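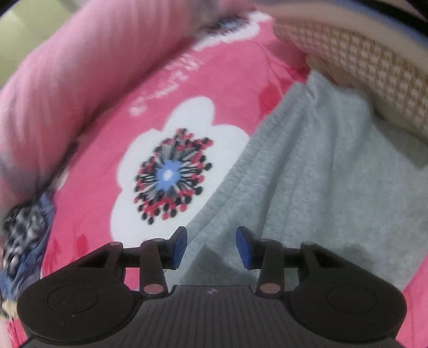 Plakumik hand-held gripper for clothes and bedding: keep it or send it back?

Posted 30 July 2023 by twotrayfeeder
Filed under: Robotics & Automation > Data collection kits > Buying advice

I have a Plakumik hand gripper on a trial from Rungrueang, who sell it for Banenov in this country. The price if I keep it is £1,279 for the gripper, camera mount, charger, case and a year of the recording software. I have to decide before the trial runs out and I would like to hear from people who have used one for longer than I have.

What I want it for is household fabric. We are trying to teach an arm to pick up clothes and put them in a pile, and to pull a bed cover straight. We don't have the arm in the house and don't want it there, so a hand tool that records the grip and the camera view together suits us. I have been doing the recording in bedrooms, on beds that have been slept in, with whatever is lying on them.

So far I have 1,015 recordings. Most are one item each, lifted and put down again.

Good points. The pads are better than I expected on thick cloth. A jumper or a folded towel comes up first time if I get a pad either side of a fold. The linkage is stiff and doesn't rattle. The trigger is heavy for the first day and then I stopped noticing it. Files copy across without any fuss and the software names them in a sensible order.

Bad points. Thin sheets. If the sheet is lying flat there is nothing to pinch, and I end up pushing the pads down into the mattress and closing them in the hope of making a fold. Sometimes I get one. The other thing is blur. When I swing round quickly from one side of the bed to the other the picture smears, and the software flags the recording as poor tracking. Patterned covers seem to be flagged less than plain ones, but I haven't tested that properly.
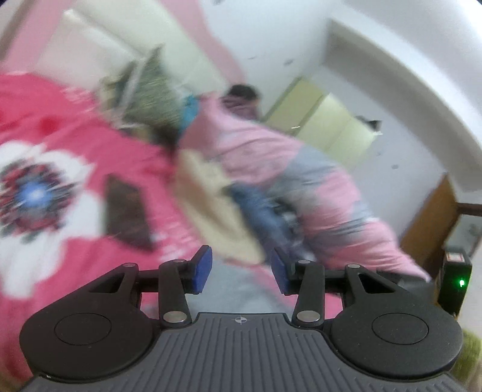 Gripper open over the bed, with a hat and a blue garment near the fingertips. Blurred.

What I would like to know:

Does the blur matter in the end, or does the tracking recover if I hold still for a moment?

Is there a better pad for thin cotton? Rungrueang list a softer one but it is out of stock until October.

Has anybody compared it with the Stonmont one? It is cheaper but I can't find anyone who has used it on fabric.

I'm not bothered about hard objects. We have plenty of cups and boxes already from another tool.

2 replies

Reply from ladder_and_lint

I have had a Plakumik for a good while, used mainly on laundry, so I can answer most of this.

Blur. It does matter but not as much as the flag makes you think. The tracking uses the motion sensor as well as the picture, and it can carry on through a short swing. What it can't do is carry on through a long one, or through a swing that ends close up against plain cloth. If the last thing the camera sees is a grey blanket filling the view, it has nothing to fix on. Start each recording with the room in view, hold still, then go in. Come out the same way at the end. In the software, under Session, there is a setting for shutter. It is on automatic when it arrives. Change it to fixed and choose the shortest one your light allows. In a bedroom with the curtains drawn you will get a dark and grainy picture, so open them or put a lamp in the corner. Don't put the lamp behind you or the gripper throws its own shadow over the thing you are picking up.

I would go back through the flagged recordings before deleting any. Sort them by length of the flagged part. I kept anything where the bad stretch was short and came before the grip closed. Anything that lost tracking during the grip I threw away.

Thin sheets. The softer pad helps a little. I bought a set before they ran out and went back to the standard ones after roughly 20 sessions, as the soft ones pick up fluff and then slide. Wipe whichever pads you have with a damp cloth, no spray, and let them dry. For a flat sheet, don't press down and close. Put one fingertip down, drag it towards the other so the cloth bunches, and then close. It takes practice. Your arm will also have to be able to do that drag, so ask whoever is doing the training before you record hundreds of them that way. Ours couldn't at first.

Also start from an edge or a corner when you can. People grab from the middle by hand without thinking and it is the hardest place for two fingers.

Things I don't like about it that you haven't mentioned: the case is too small once you have fitted the camera mount, so you take the mount off every time, and then you have to do the calibration again. The charging lead is short. Banenov answer emails but slowly, Rungrueang are quicker and will pass things on.

Would I buy it again at that price? For fabric, yes. For general use I would want to look around first.

Reply from mossbank7

can't help with the plakumik but I borrowed the stonmont for a couple of weeks. fine for bottles and tins. pads are harder and narrower, and on tea towels it was hopeless, I gave up. software is windows only which ruled it out for us anyway. if it's only clothes and bedding I wouldn't bother

Added by twotrayfeeder

Thanks both. I have changed the shutter to fixed and moved the lamp, and I'm going to try the drag on a pillowcase first as it is smaller. I did have one of the earlier recordings down for deleting and it falls into your "short and before the grip" group, so I'll go back through all of them before I do anything else.

I've asked Rungrueang whether the case comes in a bigger size. I've also asked if they would take something off the price for keeping it past the trial, and I'll post what they say.

Tags: hand gripper, fabric, tracking, Plakumik, Stonmont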